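About Kultumton

We fix pianos. Also harmoniums, pump organs, the odd accordion if Alois is in a good mood. Small workshop behind the bakery, green door, ring twice.

Started when Alois Rüegg bought an old upright at an estate sale and couldn't find anyone in town to restring it. So he learned. Then the neighbours wanted theirs done. Then the school. There are three of us now, plus an apprentice two days a week.

What we do: tuning, regulation, new felts and hammers, cracked soundboards, sticky keys (it's usualy a coin or a crayon). We don't do digital. We don't do moving either, but Wallner does and they're careful on stairs.

House calls within 50 km. Farther out, ask, we try to group the trips. December is mad with concerts and carols so book early, please. Churches and schools get a lower rate, always have.

We'll tell you if it isn't worth fixing. Some old uprights are done, sorry. Grandma's piano with a split pin block costs more than a good used one. Your call though, we'll do it if you love it.

Used pianos for sale on the floor most of the year, colour and condition vary, come play them. Bring the kids. Tea's on.

Phone is best, email gets anwsered evenings.
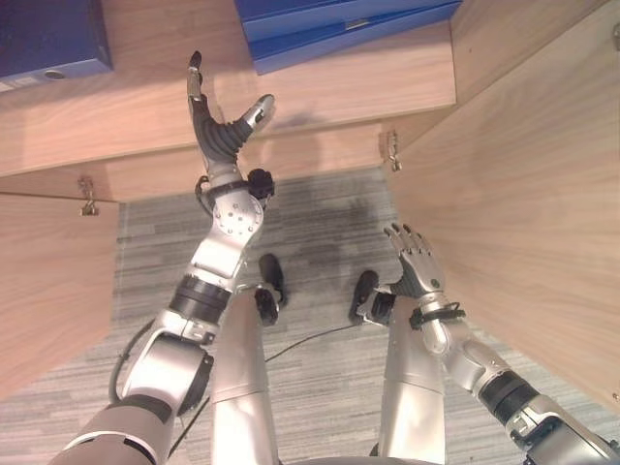

Karix: Had our upright tuned in the spring and it's held its pitch right through the humid weather. Do you still take trade-ins, or is that finished?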